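Can it do the dishes yet?

My sister-in-law asks me this every time I see her, and since you've been asking too (71 emails after the last issue, thank you, I am still answering them), I figured I'd give it a whole item.

Short answer: no. Longer answer: sort of, some of them, if you don't mind waiting and you own plastic.

I've been following household robots for this newsletter long enough to have a shelf of press kits, and the pattern is always the same. Somebody sends me a video of an arm folding a towel. It's lovely! Then I go see it in person and the towel takes so long that I could have folded the rest of the basket and made a sandwich. Hastia invited me over in February to watch their arm load a dishwasher, and I really wanted to be impressed. It did the plates well. Then it came to a wet spoon lying flat in the sink and went at it again and again, very politely, until one of the engineers reached in and moved the spoon.

Flat things are the trouble. So are clear things, floppy things, and anything small sitting close to something tall. Yamila Paredes, who works on grasping at Zaswood, told me her team can pick up a box all day long but a thin pad lying on a table still spoils their afternoon. You and I slide it to the edge or get a fingernail under it and never think about it.

What I find more interesting than the arms right now is the teaching. A lot of groups have stopped trying to write out every move and are having people do the chores themselves, with a gripper in each hand, while everything gets recorded. Pick up the cup, put down the cup, move the bottle, wipe the table. Then again. Yamila's group wants 2000 rounds of one table-clearing job before they even start training on it, which sounds like my first summer job at the diner. I got to try a pair of these grippers and I was terrible. You lose all the feeling in your fingertips, and I knocked over the same cup twice. It gave me a lot of sympathy for the spoon robot.

Shop floors are further along, I'd say. Rocío Escobar runs packing at Farkau and has had 2 arms on her line for a while now. They put jars in boxes, the same jar and the same box, and she's happy with them. When the company switched to a squatter jar, though, it was people who did the packing until the arms were set up again. She'd like one that could sweep, too. Nothing she's been shown could get around the pallets.

So I'm keeping my dish gloves — and my money, for now. Hyvönen says it will have a kitchen helper out for testing later on, and I've put my name down. If they let me have one for a week I'll start it on mugs and work up to the lasagna pan. Keep the emails coming, especially if you've got a machine at home that does something more useful than vacuum.

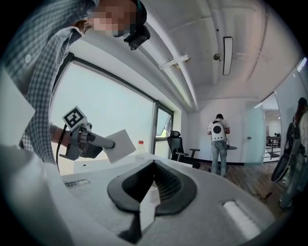

Table work with hand-held grippers: a white pad, a cup and a bottle with a red cap.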